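Projects > Robotics > Student Reports > Clandotix

Clandotix: Learning to Tidy a Bedroom from Hand-Held Demonstrations
Griet Mertens and Bart Hermans

When we started Clandotix in June we thought the hard part would be the learning, and we happily spent weeks reading about it before noticing that we had no data at all! So we built a hand-held gripper with two fingers and blue textured pads, and went around our own homes tidying up with it, recording everything.

We collected 223 demonstrations, and we split them evenly in spirit if not in number: 112 were bedding tasks (pulling up a duvet, moving a blanket) and the rest were small objects. Flowered duvets were our favorites — the big print gives the tracker plenty to hold on to, even where the cloth is bunched.
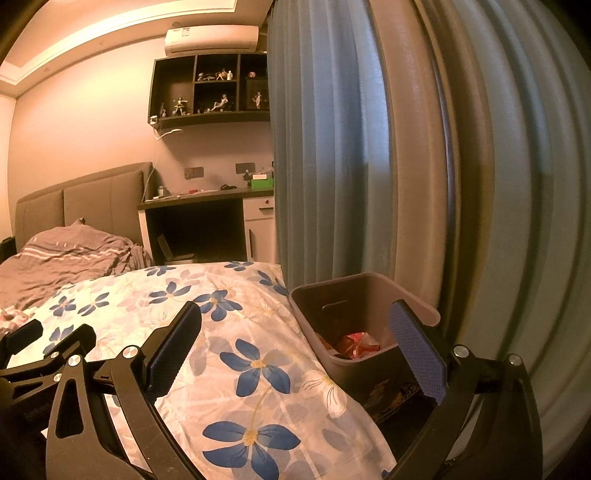

Results

The trained policy finished the duvet task far more often than the blanket task. We think plain, crumpled fabric simply gives it too little to follow, but we would love to test that properly. Six recordings had to be thrown out for tracking loss.

Comments

Amber Leemans: Lovely work, you two! Did you try the same pads on thinner sheets?

Griet Mertens: Only once, and they slipped — we'd like softer pads next time.

Bart Wouters: Will you be sharing the recordings?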